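Home | Guides | Kit | Downloads | Contact
Filed under: Teleop, Table tasks

Clearing a table by remote control: quick notes for new drivers

Written for the Kiltham room but Fekville is set up much the same. Assumes you've done the gloves-on induction.

Before you start

Arms powered, hands open, both parked at the near edge. E-stop where your foot can find it. Check the cables. If one runs over the cloth, leave slack at the table edge and keep your path clear of it. A hand that drags the cable drags the cloth as well, and then the whole take is scrap.

Load the Covon profile, not the old Marras one. Marras has the thumb limits too tight and you'll never get round a bottle.

Laying out

Everyday stuff, mixed. Soft things, crinkly things, at least one thing that rolls. Put something on top of something else. Glove on a closed laptop is a good one, bag of snacks half over the edge of it. Don't tidy. A roll of tape on its side off the cloth is fine too, it teaches the reach.

Driving

Match your own hands to the robot's before you engage. Fingers first, then wrist. If they don't agree it will jump.

Go for the nearest thing first. Crushed bottles: come in from above, close slowly, stop when the plastic gives. Snack bags want a pinch at the corner, a full grip just skids off. For the knit glove take it by the cuff or a single finger, lift straight up, wait, then move.

Laptop last, and with both hands. One-handed lifts on a laptop get binned at review.

Hand you're not using: hold it still, fingers up, out of the way. Wandering idle hands are the most common fault in the August batch. The policy picks it up and teh robot starts waving at nothing.

Keep it slow. About 10 mm a frame is too quick for the soft items. Pauses are ok, half a second before contact is good even.

Saving

Stop recording with hands open. Name the take, mark good or bad, move on. Reset the table differently every time. After 9 takes swap drivers, your wrists will thank you. We want 168 good ones for this set, so dont nurse a bad one, bin it and go again.

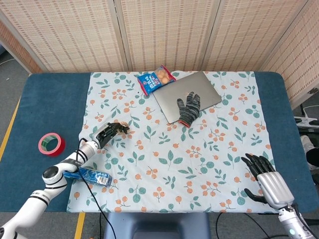 Ulises Sánchez
Teleoperation lead, Kiltham

Last edited 3 Jan 2019. Two-handed laptop lift gets its own page, coming when I've had time to write it.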